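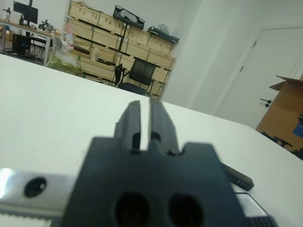
Route 35 stays. At least through June. Bultness Transit dropped its plan to end the bus between Trollwood and the Segers Street hospital stop, and will run a shorter evening schedule in its place, the agency said Tue 6 October. The news came at the end of a long afternoon session with riders in the Trollwood annex. Three route options on the agenda. Only one got any support.

The agency had wanted the 35 gone by the end of the year. Too few riders after 6 p.m., fuel up, two drivers retiring. Under the new plan the daytime buses keep running every half hour and the last bus out of Segers Street leaves at 8:15 p.m. instead of 10:40. Saturday service unchanged. Sunday service ends, except on the first Sunday of the month.

"It's not what we asked for but it's a bus," said Deolinda Nogueira, who works the early shift in the hospital laundry and has been riding since the route opened. "Eight fifteen I can live with. The night cleaners can't, and somebody has to talk about that."

The cleaners came up a lot. Their shift ends at 9. The agency said it is looking at a shared van for them, run by Clakivska, the company that already handles the airport shuttle. No price yet and no start date. Clakivska did not return a call before this was posted.

Riders handed in a petition with 453 signatures, most of them collected outside the pharmacy and at the high school. Weekday ridership is at 195, according to the agency's own count from the spring, which opponents of the cut say was done during school break and came in low. Planner Povilas Kļaviņa said the count would be done again over a full week in November, on every trip, both directions.

"If the number's wrong we'll say it's wrong," Kļaviņa said.

Not everyone was happy with him. Several people wanted to know why the November count wasn't done before the cut was proposed. He said the budget calender did not allow it. Some groaning at that.

Without the 35, the walk from upper Trollwood to the next closest stop takes about 30 minutes, most of it along the county road where the sidewalk quits after the gas station. Ermira Stojanovska, whose mother goes to dialysis three times a week, said she had timed it herself. "In good shoes. In daylight. My mother is 81." She asked for a bench and a shelter at the Mill Lane stop as well. The agency took down the request and made no promise on it.

Fares go up. A single ride will be a quarter more starting in January, the ten-ride card goes up by two dollars. Riders over 65 and students pay the same as now. Monthly passes already sold stay good until they run out - no need to trade them in.

Town manager Sigrun Eide said Trollwood would chip in for the evening trips from its road fund, pending a vote by the town board later this month. She would not give the amount until board members had seen it. She did say it was less than the town spent fixing the culvert on Mill Lane, twice.

What happens after June is open. The agency will bring back ridership figures in the spring and says the evening trips in particular will have to show more people on board. Gijs Michiels, who started the petition, said he plans to keep the group going and wants a later last bus put back on Fridays, when the hospital pharmacy stays open late and the high school has games.

"We got half," Michiels said. "I'll be on it tomorow morning like always."

The new timetable starts the first Monday of November. Printed copies will be at the annex, the library and on the buses themselves the week before. The stop at the old feed store is dropped in both directions, riders there should use Mill Lane. Comments on the evening schedule can be dropped off at the Bultness Transit window, or handed to any driver in writing, until the end of the month.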